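Jovia Stainless Polishing Kit

Home > Workshop > Metal Care > Jovia

$50.00
In stock at Covden
Item 293

Stainless steel got its name from an optimist. It will resist rust, soup and most weather, but it picks up fingerprints like a detective and keeps a permanent record of every scouring pad that ever crossed it. The Jovia kit is for people who have noticed this and would like to do something about it on a quiet evening.

You get 4 pads, a tube of compound, a tin of finishing paste and a cloth we beg you not to put in the dryer. The pads run from coarse to very fine. The coarse one is for scratches you can feel with a fingernail. The very fine one is for people who hold a spoon up to the window and sigh.

Satin or mirror?

Decide before you start. A satin finish is made of tiny scratches that all go the same way, which sounds like cheating and is how most of your kitchen was made. A mirror finish takes a good deal longer and shows you your own face the whole time. The Jovia will do either. It will not do both on the same square inch, although we have had several emails from people who tried.
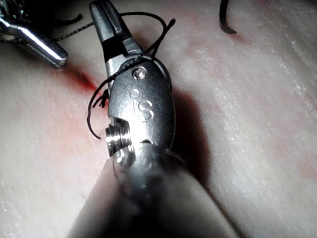
If you are after satin, stop at the third pad and work in straight lines with the grain. Small circles feel natural and look terrible. For mirror, go on to the fourth pad, then the compound, then the paste, wiping down between each. Grit left over from one stage will happily spoil the next – wash your hands too.

What it works on

Stainless flatware, sink rims, door pulls, pan lids, boat fittings and the better sort of tap. Solid brass is fine if you keep a separate set of pads for it. Please don't use it on anything plated. You will get a lovely shine for a moment, and then you will meet whatever was under the plating.

It also isn't meant for knife edges, eyeglasses or your neighbor's car.

In the box

4 pads, coarse to very fine
Compound, one tube
Jindwood finishing paste, one tin
Qin cotton cloth, hemmed
Instruction sheet, which folds up exactly once and never again

The tin lid is tight. A coin helps.

Refills

The pads wear out before the paste does. Replacement pads are sold as a set, and we won't split them, having once tried and ended up with 200 coarse pads in the stockroom. The paste is sold on its own. The cloth lasts for years unless you ignored us about the dryer.

Shipping and returns

Orders leave Covden the next working day. Unopened kits can come back within 50 days. Opened kits can come back if something is wrong with them, and we take your word for it within reason. "My husband polished the toaster and now it looks better than the fridge" was not considered a fault.

Common complaints

It's turning black. Good. The residue on the cloth is mostly metal and compound, and it wipes off with warm water and a drop of dish soap.

It smells. The paste smells faintly of oranges and a garage. Open a window.

Page updated January 18, 2020. The old blue tin has been replaced by a gray one with the same paste inside.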